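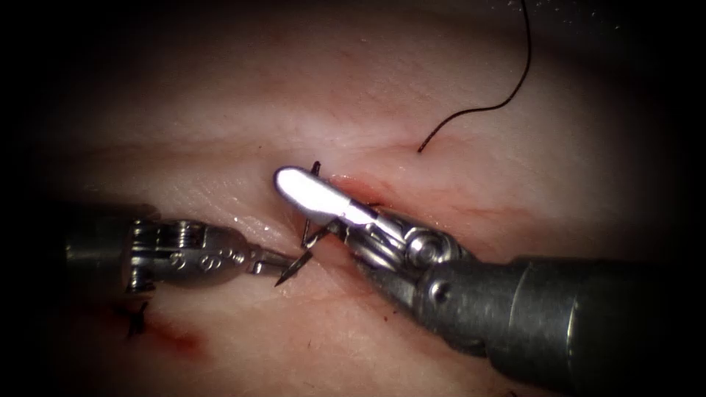
A reader wrote in after the last issue to ask why the closure sessions still start with one shallow cut, when most of the group has been through it before. The same letter said the first stitch takes longer than the rest put together, and that more of the session should go to the knots.

We have changed the session plan for September with that in mind. The shallow cut stays. It gives a line with two clear lips, and the needle has to go in square to the surface and come out the same distance from the edge on the other side. What changes is the time. The first stitch now gets 10 fewer minutes, and those minutes go to knot tying at the end.

The revised plan applies to all groups using the wet bench in the Echevarría Building, room 418. Groups at Warden will move to it later, once their bench light has been replaced.

Thread and needles

We are staying with black thread for the tissue pads. It shows up well on a pale surface, and a loose throw is easy to spot before the next one goes on. The undyed thread from Drurier was tried in the spring and is still in the cupboard for anyone who wants it. Most people went back to black within a session.

Thread should be cut to 70 cm at most for a row of single stitches. Longer pieces cross over each other and over the wound, and it gets hard to tell the working strand from the tail. If that happens, stop and lay the strands out on either side of the cut before the next throw. Pulling on the nearest one usually tightens the wrong thing.

Curved needles are counted out and counted back in, as before. Hold the needle partway along the curve, well clear of the point, and follow the curve through. Pushing it straight tears the pad.
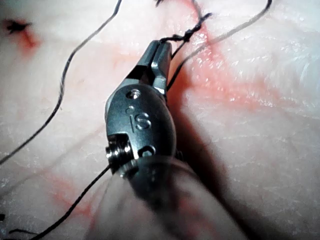 Knots and spacing

The marking sheet has been shortened to one side. Each knot is looked at for three things: whether it lies to one side of the cut, whether the edges meet under it, and whether the tails are a reasonable length. Tails cut right down to the knot lose marks. So do tails long enough to get caught in the next stitch.

A little puckering along the line is expected on this kind of pad. A high ridge under a single knot generally means that stitch was pulled tighter than its neighbors, or that the bites were too wide. Put the next one in with less tension and compare the two.

Where the cut changes direction, place a stitch at the bend first and work outward from it. The pass mark is still 80.
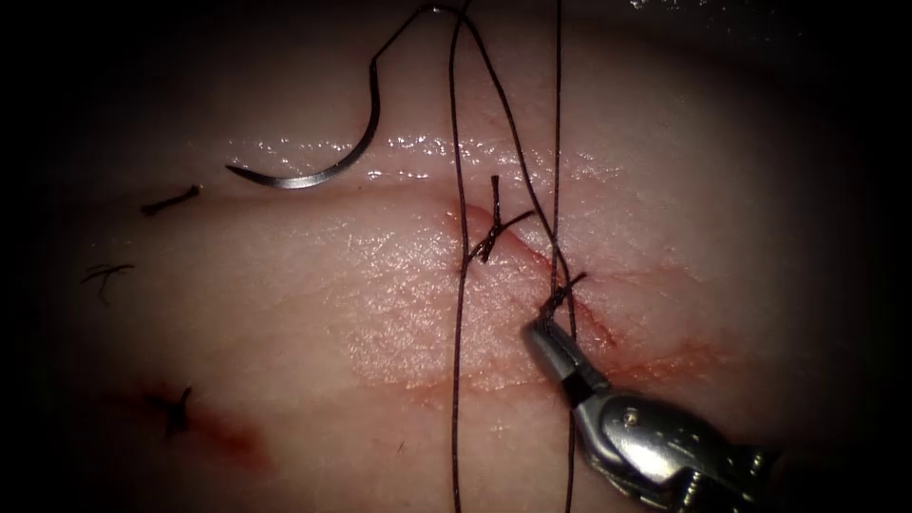
Can a pad be used for a second session?

It can be used again on the same day if there is enough uncut surface left and it has been kept moist and covered. Pads are not kept overnight. Put used ones in the lidded bin by the sink, with no needles in them.

Ordering

The next Starum order for pads closes on 12th July. Groups should send in their numbers before then, including any spares. Thread does not need to be ordered, as there is enough on the shelf for the fall sessions.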